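Moving the Reading Group to Skellton

The reading group has now completed its fourth year, and it seemed right to set down how it is run. It began in the back room at Pratley with two members and a shared copy of one novel. It now has 62 names on its list, of whom around 50 attend in any given season.

Meetings

Members meet monthly and read one book between meetings. Titles are put forward in July and settled by a show of hands. Long books are divided across two meetings. Members who have not finished are welcome to attend, on the understanding that the ending will be discussed freely.

Khrystyna-Mariia Didenko chaired the spring meetings and introduced the practice of opening with a page read aloud. This has been kept. It settles the room, and it gives those who are shy of speaking an easy way to take part.

The new room

The room at Pratley became too small during the winter, and the group has moved to Skellton. Tea is served from half past six and discussion starts at seven. The tables are plain wood, and there is space for dark cloth and coloured lettering behind them.

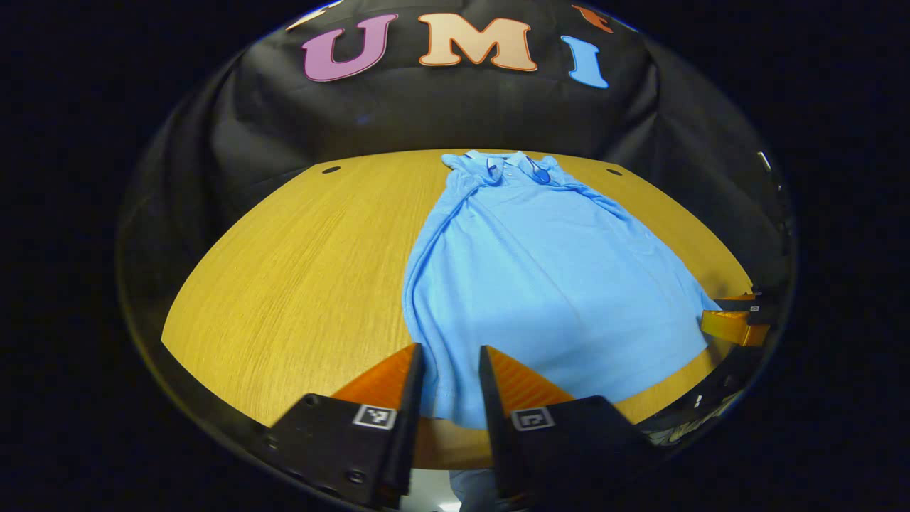

Borrowing books

Copies may be borrowed for one month. Large print editions should be requested at the meeting before they are needed. Books left at Pratley have been brought across and may be collected from the shelf beside the door at Skellton.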